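## 4. Working rules for the two-arm bench

When Rawan Tarawneh and I began our project in June, we thought the rules would be the easy chapter. We had the Donati handbook, which our supervisor lent us, and a stack of older notes from the Fondon course, and between them we counted 225 separate instructions. Most were written for big fenced cells, and very few told us what to do with two small arms that share one table.

So we sat down one long Thursday and cut the list to 13 rules that we could keep in our heads. The ones we leaned on most were these:

- Hands stay outside the rails while either arm has power.
- One person runs the arms, and the other one watches and may call a stop at any time – no discussion until afterward.
- Bins go along the far edge, sorted by color before the run begins.
- Every stop gets written down, even the silly ones. 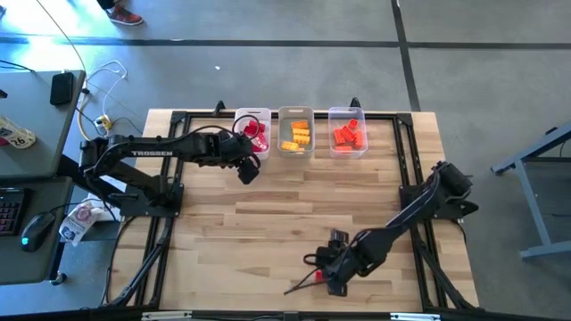
*Figure 6. The sorting bench, with both arms over the table and the brick bins along the far edge.*

We logged 110 runs under these rules. The second one was the hardest for us, as we are both talkers, and Rawan would like it noted that she kept it better than I did. We still disagree about floor cables, and the Cananness draft we borrowed our wording from is vague on them too.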